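车友互助 > 用车养护 > 漆面与清洗
打印本页 | 用邮件发给朋友
5月14日 发帖人:Perrine Lecomte

新手自己洗车,车漆上全是一圈一圈的细纹,还有救吗?

大家好!我去年9月提的车,深灰色,两厢小车,喜欢得不得了,从提车那天起就决定自己动手洗(小区地下有水龙头,物业允许用,真的很幸福)。前天傍晚把车开到加油站的灯底下,一下车就愣住了:引擎盖上密密麻麻全是细纹,绕着灯光一圈一圈的,像蜘蛛网一样。白天看又几乎看不出来,指甲划过去也没有感觉。

说一下我平时怎么洗:一个水桶,一瓶Dulel的洗车液,一块海绵,从车顶往下擦,最后冲水,再用毛巾擦干。海绵是提车时店里送的,一直用到现在。楼下Flodum洗车店的师傅看了一眼,说要做全车抛光,报价3,000,我没舍得,想先来问问有经验的朋友。
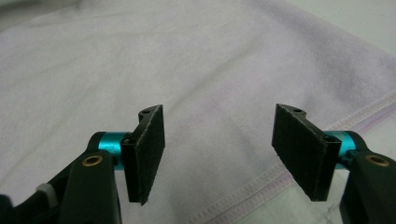
想请教的主要是这几件事。第一,这种纹路是洗出来的,还是新车出厂就有?第二,能不能自己处理,需不需要买机器?第三,擦车的毛巾到底怎么选,我现在用的就是家里那种浅色的软布,边上有一道缝线的包边,一排排小针脚,摸着比中间硬一点,不知道这种边会不会也伤漆?第四,如果处理好了,以后怎么洗才不会再来一遍?我很愿意花时间学,洗车对我来说特别解压,多麻烦都没关系!先谢谢各位了!

分类:漆面养护、手工洗车 | 回复:3

老槐树下的车

你这个叫太阳纹,也有人叫旋纹,深色车最明显,别慌,完全有救!指甲刮不到说明很浅,还在清漆层里。新车出厂也可能带一点,交车前店里洗车不讲究也会带上,不过你描述的这种程度,多半还是后来洗出来的。

问题主要在一个桶加一块海绵。海绵表面平,沙子没地方去,就夹在海绵和漆面之间来回磨。涮一下放回桶里,沙子沉在桶底,一搅又上来了。我自己刚开始玩的时候一模一样,黑车洗了一个夏天,洗得跟磨砂似的,哈哈。

改法很简单:准备两个桶,一桶放洗车液,一桶放清水,桶底都垫一个隔沙网。先用大水把车身冲透,有泡沫壶就打一层泡沫,等几分钟再冲掉,这一步能带走很多泥沙。然后用羊毛手套或者超细纤维手套,蘸洗车液,直线走,不要画圈。擦完一块板,先到清水桶里涮干净,再去蘸洗车液。轮毂和下裙边最脏,放到最后,用另外的手套。

擦干用大一点的超细纤维毛巾,铺上去,轻轻往自己这边拖,或者直接按压吸水。至于包边,你担心得有道理!缝线的边确实比布面硬,深色软漆上很容易拖出印子。现在有激光裁边的无边毛巾,也有包软边的,Chauvin那款我用了很久,很喜欢。手头的暂时不想换,就把边折到里面去,只用中间那块擦。还有,洗毛巾别放柔顺剂,吸水会变差,也别跟纯棉的衣服一起洗,会沾毛。
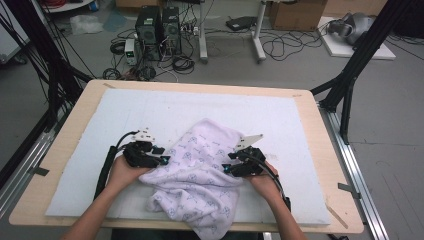

Kiltari粉丝小许插一句,楼上讲洗车讲得很全,我补充一下已经有的纹怎么办。真的不用急着花3,000!可以先买一小瓶细抛剂,配手工海绵,在引擎盖角上找一块巴掌大的地方试。试之前一定先洗干净,再用洗车泥过一遍,不然等于拿着脏东西磨。手抛的效果有限,能淡化一些,想完全去掉还得上机器。

我自己是花358买了一台入门的双动抛光机,轻松、安全,比老式的单向机好上手太多了!一次做一小块,十字走,机器放平了再开,速度别一上来就拉到最高。棱角和边线的漆薄,用纸胶带贴起来,绕着走。我第一次做整车花了两个周末,腰都直不起来,但是做完拿手电一照,哇,那个亮,我在车库里站了半天不想走。

提醒一下,清漆就那么厚,抛一次少一次,别上瘾。有条件的话借个漆膜仪测一下,店家给你做也应该先测。你那台如果哪块板补过漆,厚度会跟别处不一样,更要小心。抛完一定要上一层保护,蜡也好,封体剂也好,我用的是Kiltari的喷雾封体,湿车就能喷,冲掉就行,适合懒人。

三厢车主9号

我觉得不用管,开几年就都这样了。我60块洗一次,从来不看引擎盖。不过手抛可以试试,反正便宜。

Perrine Lecomte(楼主补充)

太感谢了!!桶和隔沙网已经下单,手套也买了,加起来刚好100。海绵光荣退休。毛巾我先按老槐树说的把边折进去用。细抛剂等天气凉快一点再试,到时候先做一个角。另外再问一句,隔沙网是两个桶都要放吗,还是只放清水那个就够了?我只买了一个……

老槐树下的车

先放清水桶里,另一个有空再补,不耽误你这个周末洗车!

打印本页 | 用邮件发给朋友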